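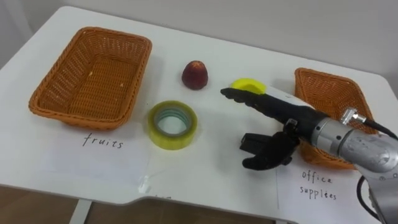

Fig. 1. Sorting table, layout B. Left basket with its "fruits" label; red fruit, tape roll and yellow item still between the baskets.

December, 14:20

Switched from layout A to layout B this morning. In A both baskets stood square to the table edge with the labels taped to the rims. The labels curled and came off twice before lunch, so in B the paper lies flat on the table in front of its basket. No tape. The sheets stay put as long as the window is closed.

Wicker is staying. The Clototlow bins are easier to wash, but they are glossy and small round items roll down the sides and collect in one corner. The woven floor holds a plum or a lemon where it lands. The drawback is debris: the weave catches crumbs and fibers that don't shake out. There are light specks in the bottom of the left basket even now. Brush after each session, vacuum with the narrow nozzle at the end of the week. Do not rinse. The spare basket was rinsed in the fall and its base has warped enough to rock.

Basket angle: leaving the left one turned, long side running in toward the middle of the table. Squared up, it left too little room between the basket and its label. I marked two corners with pencil on the tabletop, very light. If the table gets wiped with the Nosirel cleaner the marks will go, so re-mark from the paper template in the top drawer.

Labels. Handwritten, lowercase, thin black pen on plain white sheet. Two problems:

1. White paper on a white top. The edge is hard to find by eye, and I have already set an item down on a sheet without noticing. Emília Šindelář suggested cream or pale blue stock. Will try cream first, we have most of a ream of the Morin.

2. The pen line is thin. Readable from a chair at the front of the table, poor from the door. Next set gets the wide marker.

Category wording also needs a decision. "fruits" is clear enough for anything whole and fresh. Dried fruit, a fruit in a bag and a plastic lemon have all come up in discussion and we have no rule for any of them. My proposal: the label means the thing itself, whole and unpackaged. Imitation fruit goes with the other objects. Emília disagrees on imitation fruit - she would sort by appearance. Left open, both versions are written on the inside cover of the item log.

Item notes

Red fruit. Dark skin, stands upright on its base without help, keeps its position if the table is bumped. Good item. Fruit stock lives in the small fridge, bottom shelf, and gets replaced as soon as the skin goes soft.

Packing tape, clear. Set down flat on its side. On edge it rolls, and the table has a slight fall toward the front that I measured at 2 mm over the full depth. Fold the free end under before use or it sticks to the top and lifts the whole roll crooked. Use a part roll only for sorting and keep it out of the shipping drawer, otherwise it disappears.

Yellow item. The log sheet has only "yellow, rounded" for this entry, which is no use to anyone trying to pull the same set again. Every entry needs a plain noun and a stock number. I found 243 entries in the log and 90 of them have color and shape only. Will work through those from the back. Highest stock number issued so far is 2,517, so start new ones after that.

Spacing between items is by hand for now. I want one hand width clear on each side. Anything closer and the shadows run together under the ceiling light, which makes it harder to see where one item stops on the white top. A matte gray sheet would fix that and the label edges both. Asked Teridach for a price on a cut piece, no answer yet.

15:45

Cream labels cut and written with the wide marker. Much easier to see. The marker bleeds through one sheet, so put scrap underneath. Old white labels kept in the folder until the layout is signed off.

To do:
- cream labels for the spare basket
- template for right basket corners
- nouns for the log entries
- replace the spare basket or sand the base flat
- ask Emília whether the fridge shelf can be marked as sorting stock, two plums were eaten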